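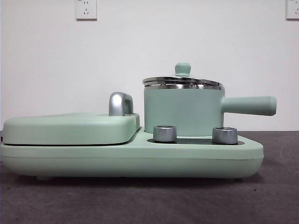 Breakfast appliance, long side, lid on the left half.

Ticket 637: Kitchen breaker trips at breakfast, Gornoldale unit
Status: Closed
Last updated: 30/05/2023
Search tickets Enter keyword

Reported problem: The breaker for the kitchen counter outlets trips most mornings. Lights and fridge stay on. The tenant resets it and it holds until the next day.

Checked first: Panel label, breaker rating, outlet covers. No scorch marks and no loose plugs. All 5 counter outlets are on one circuit.
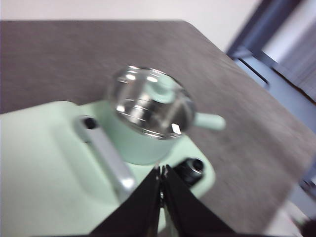 Mint-green base on the gray table.

Load test: With only a Daza kettle running, rated 2000 watts, the breaker held. With the kettle and a toaster on together, it tripped. Repeated with the same result. Moved the toaster to the dining room circuit and ran both again. No trip.

Work done: Replaced one worn outlet by the sink. Tightened the neutral at the panel. Parts came to 144 from the Pluddale store. Labeled the counter circuit.

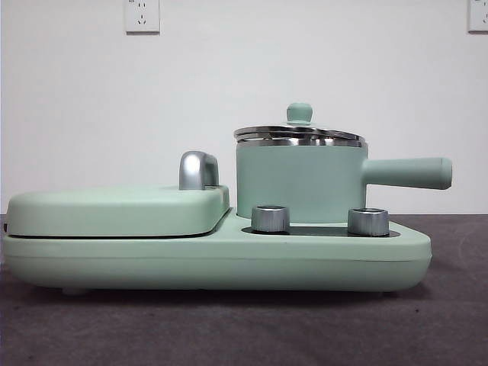

Can a bigger breaker be put in to stop the trips?
The wire in the wall sets the limit, so the breaker has to stay the size it is. A second counter circuit would need a new cable run from the panel.

Follow-up: Quote for the second circuit requested from Dastby. Tenant will keep the kettle and toaster on separate circuits until then.

3 comments 0 shares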